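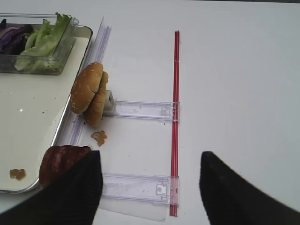 汉堡台的腕部相机画面:托盘里是生菜和紫甘蓝,右边立着面包,左下是肉饼。

Garunard开放日参观记录

2026年4月13日,我去了Bretport,参加Garunard的实验室开放日。报名是在网上做的,填姓名和单位就行,没有收费。上午场和下午场各放50人,我报的是上午场。

从Bretport火车站出来有一趟公交可以直接到园区门口,下车后还要走一段。园区里路牌不多,我先走到了隔壁的仓库,折回来才找到签到处。签到时领一张贴纸和一页日程,日程背面印着平面图。楼里分两层,一层是加工间和库房,二层是演示区,共四个台子。参观者分成几组轮着看,每个台子停留的时间差不多,到点有人摇铃换组。

第一个台子是分拣。一条短传送带上走着混在一起的小零件,机械臂把它们分到不同的盒子里。这个台子做得最成熟,讲解也最短。旁边的屏幕显示当天累计分拣数,我们组到的时候是1613件。有人问出错的零件算不算在内,讲解员说算,屏幕只记抓取次数,不记对错。我觉得这一点应该写在屏幕上。

第二个台子是叠毛巾。机械臂先找到毛巾的一个角,提起来,再找另一个角。速度慢,一条毛巾叠完,我们组已经有人走到窗边去看外面了。讲解员说,换一种厚一点的毛巾,成功率会下降,具体数字没有给。

第三个台子是做汉堡,项目名叫Drasten,也是我这次主要想看的。这张台子用的是白色桌面,左边放一个浅色底、金属边的大托盘,里面有一只透明塑料盒,装着生菜和紫甘蓝。托盘外面架了一套透明塑料件,横着两条,一头扣在一根红色细杆上。面包是芝麻面包,两半合在一起,侧着立在桌上,旁边有个白色小方块,看着像是用来扶住它的。肉饼靠在托盘边上。

夹爪是两根黑色的手指,下宽上窄。腕部装了一个小相机,画面实时放到墙上的屏幕,参观者大多看屏幕,因为围栏离台子有一段距离,桌上的小东西从外面看不清。看屏幕的好处是能知道机器“看见”的是什么。夹爪靠近托盘的时候,手指本身会挡住一部分画面,肉饼只露出一部分。讲解员说这是腕部相机常见的问题,他们在侧面还想再加一个相机,两路画面一起用,现在还没有装。

桌上和托盘里有一些棕色的碎屑,屏幕上看得很清楚。我问碎屑会不会影响识别,回答是小的基本不影响,大块的有过被当成目标的情况。目前的做法是每做几轮由人擦一次桌子。自动清理不在今年的计划里。

我们组看了两轮。第一轮机械臂夹起肉饼,送到面包旁边,放下时偏了一点,工作人员用镊子拨正,继续往下走。第二轮生菜一次夹起来一大把,停住,放回盒里重新夹,再夹还是多。讲解员按了暂停,说叶菜是这个项目最难的部分,叶子互相勾着,每次的量都不一样。肉饼反而好办,形状固定,夹住边就行。紫甘蓝那一步因为换组时间到了,没有看到。

关于数据,讲解员讲得比较细。Drasten现在用的示范大多由人手把手操作录下来,一次完整的流程算一条,到上个月底录了约1000条,其中300条专门录生菜。操作的人轮班,每班录完要检查一遍画面,手指把食材全挡住的那种要标出来单独放。录的时候会故意换托盘的位置和面包的朝向,避免机器只记住一种摆法。有位参观者问能不能直接用在快餐店,回答是不能,台面、食材和速度都差得远,目前只在实验室里做。台上的食材不供食用,演示完统一处理。

第四个台子是Urquhart的,他们是Garunard的合作方,借了二层靠楼梯的位置。展示的是夹爪的指套,有硬的、软的、带纹路的几种,可以上手捏。桌上放了鸡蛋、海绵和一次性纸杯,参观者可以自己按按钮试夹。我用软指套夹纸杯,杯子没有变形;换成硬的,杯口压扁了一点。Urquhart的人说指套是消耗品,沾油之后摩擦变化很大,食品类的任务要换得更勤。换一套要多久、多少钱,他们说要看型号,让留邮箱。我留了,到写这篇的时候还没有收到回复。

看完四个台子之后有一段提问时间,在一层的会议室。提问的人以学生为主,问实习的多。有两个问题我记了下来。一个是安全:演示时围栏门一开,机械臂就会停,重新启动要在控制台上确认。另一个是为什么不用真空吸盘,回答是分拣台试过,汉堡台没有试,面包表面有芝麻,吸不牢,肉饼又有油,所以一开始就定了用夹爪。

一层的加工间只能隔着玻璃看,里面有几台打印机在工作。讲解员说夹具和支架大部分是自己做的,改一版很快,坏了也不心疼。库房没有开放。

几点实用的情况,给打算去的人参考:

演示区可以拍照,不能用闪光灯。加工间不能拍。
二层没有座位,全程站着,带包的话可以存在签到处。
汉堡台围的人最多,屏幕挂得偏高,站在后排也能看清,不必往前挤。
讲解只有一种语言,日程单有两种。
园区食堂当天对外开放,只收卡。午饭时间排队较长。
停车场在仓库后面,要在签到处登记车牌。

下一次开放日定在九月,具体日期还没有公布,签到处的人说会发邮件通知。Drasten届时打算演示从面包到生菜的完整流程,中间不由人拨正。我已经登记了,准备还是报上午场。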